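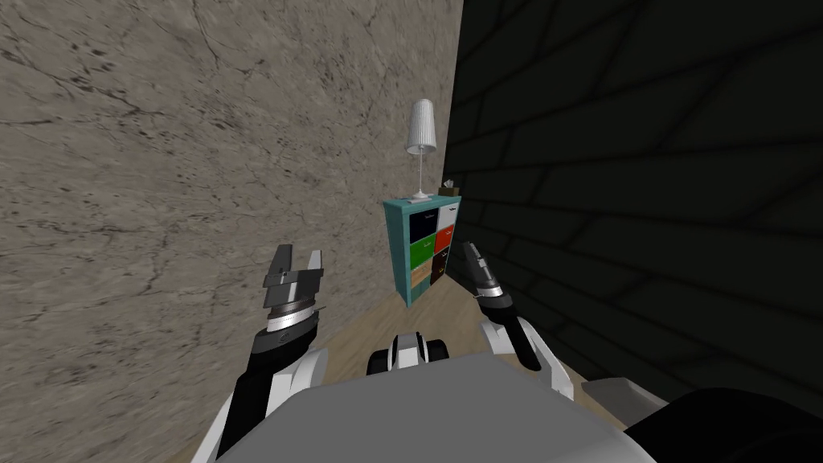

Teal shelf, stone on one side, dark brick on the other.

I've been wanting to write about costume fittings for ages, because I finally got to sit in on a whole round of them and I came home so full of it that I couldn't sleep. So, the short version: our little theater group is doing a show called Prelleck in June, I'm on wardrobe, and I have never had so much fun with a box of safety pins in my life!

If you've read this blog for a while you know I came to clothes through the back door. I used to hem my own thrift store pants, then my sister's, then a bridesmaid dress (never again, satin is a monster), and then somebody asked if I could help dress a cast. I said yes before I knew what that meant. It meant 12 people, two acts, one very small sewing room and a budget of 300 dollars, which sounds like a decent amount until you price wool.

The play is set in a boarding house, sometime between the wars, and our director, Tadeusz Kurek, wanted everybody to look like they owned one good outfit and had been wearing it for years. I loved that right away. It's such a gift to a wardrobe person. You get to think about elbows! Where does a coat wear out on a man who leans on counters all day? What does a cardigan do when the woman inside it keeps her hands jammed in the pockets? I made a whole page of notes on pockets alone and I'm not sorry.

The clothes themselves came from all over. A big share is from Chmielewska, the secondhand place down by the bus station, where they sort menswear by color instead of size. This drove me up the wall the first time and now I think it's wonderful, because I was shopping for a palette anyway - tobacco, moss, a sort of tired blue - and I could just plant myself at one end of the rack and work down. I found a brown herringbone jacket there with the original lining still in it, and a little row of hand stitches inside the cuff where someone had taken it in. I left those stitches exactly as they were.

Then came the fittings, and this is the part I really wanted to tell you about. Chukwuemeka Onuoha has been dressing stage shows far longer than I've been threading needles, and he agreed to come help me for an evening. I learned more in that one evening than in a year of videos. First thing he did was ask the actor to sit down. I had been fitting everybody standing up, like mannequins, and of course half of them spend the whole first act in chairs. Pants that looked perfect rode up to mid-shin. A skirt I was really proud of turned into a tourniquet. We let out what we could and I moved two of the hems by as much as the fabric would give me.

He also had every actor do the biggest move they make in the show, in costume, right there on the rug. Reaching for a high shelf, kneeling, throwing an arm around somebody. "Now do it angry," he told our landlady, and she did, and a shoulder seam went off like a zipper. Better on the rug than on opening night! I've added gussets under both arms and she can now be as furious as she likes.

A few other things I scribbled down while he talked. Pin with the pinheads pointing the same way so you can pull them out without looking. Write the actor's name in the waistband and in the collar, even if there's only one of the thing. Put the shoes on first, always, before you touch a hem. And take a look from the back row, with the lights down, before you spend three nights on a trim. I did that with the mustard braid on the hall porter's vest and it vanished completely. Off it came, and it's going on a hat.

Aging the clothes has been the other big joy. I was so nervous about the first one, taking a cheese grater to a perfectly sound coat sleeve, but after five minutes I was humming. Cheese grater for the elbows, fine sandpaper on the collar edge, and weak tea for anything white (test a scrap first, cotton and poly drink it up very differently). I hung the tea-dyed shirts over the bathtub and my whole apartment smelled like a diner until morning.

Still on my list: a hat for the lodger, suspenders that don't squeak, and a winter coat that one actor can get out of in up to 12 seconds, which is all the time the script gives him behind the door. I'm thinking big snaps hidden under the real buttons. If any of you have rigged a quick change like that on heavy wool, please tell me in the comments what size snap you used and whether it held. I'm cutting the test piece tomorrow after dinner.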